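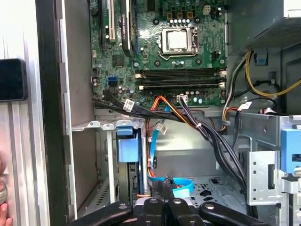

Which memory and cooler for an old office tower?

Last updated: June 30, 2026

plelov_r wrote:
Hello to all. I have bought a used office tower for my mother, without memory, without cooler and without disk. The seller asked 80 and I paid it. I want that she can read the mail, pay the bills and talk on video with my sister, nothing more. The board is green and has four black memory slots, and they are all empty. I want to order the parts this week, but I have a doubt what fits. Also, the cables are very long and many. May I cut the ones that I don't use?
Roxana Furtună

diltine80 wrote:
Please do not cut anything. Fold the extra cables, put a plastic tie on them and push them where the disks would go. If one day you sell the computer, the next person will be glad.
For the memory, write here the model number of the board. It is printed somewhere between the slots in most cases. Without this number we are only guessing.

Ardeleanu wrote:
I would stop before buying memory. First look if there is a processor under the metal plate. Many sellers take it out and say only "no cooler". Lift the lever slowly and do not touch the contacts with your fingers. I lost one board in this way, I bent 9 pins with my sleeve.

plelov_r wrote:
Thank you, I did not think of this. I opened it this evening with a flashlight. The socket is empty, but the seller gave me the processor in a bag, with old gray paste on it, very hard. How do I clean it?

Ardeleanu wrote:
Alcohol from the pharmacy and a coffee filter. Do it with the plate closed, so the processor does not move. Then a small quantity of new paste, like a grain of rice.

Pollel wrote:
I don't agree with the whole plan. For memory, cooler, paste and a disk you will spend more than the tower did cost. I made the same calculation for my uncle in August and I arrived at 223 with everything. For a little more he could have a small new computer with a guarantee. An old tower also eats more electricity.

diltine80 wrote:
223 is too much, Pollel. You bought everything new. Used memory almost never dies, and a cooler from the same series of office machines costs less than a lunch.

Pollel wrote:
Used memory dies also. I had two bad sticks from one seller. And you forget the time. I worked three evenings on it.

plelov_r wrote:
I understand both of you. My time is free and I like to do this work, so I will continue. A question about the disk: I see two blue SATA ports at the edge of the board, and there is a bright blue SATA cable in the case. Can I use this cable for an SSD, or must I buy a new one?

diltine80 wrote:
You can use it. Check that the small plastic key in the connector is not broken. Take a 1000 GB disk only if she keeps many photos, otherwise the smaller ones are enough.

Ardeleanu wrote:
And look how the cooler is fixed before you order it. Some office boards have their own distance between the holes and a normal cooler will not go in. Measure with a ruler from center to center.

plelov_r wrote:
I will measure tomorrow and write the board number also. If the cooler is too expensive, maybe I listen to Pollel after all.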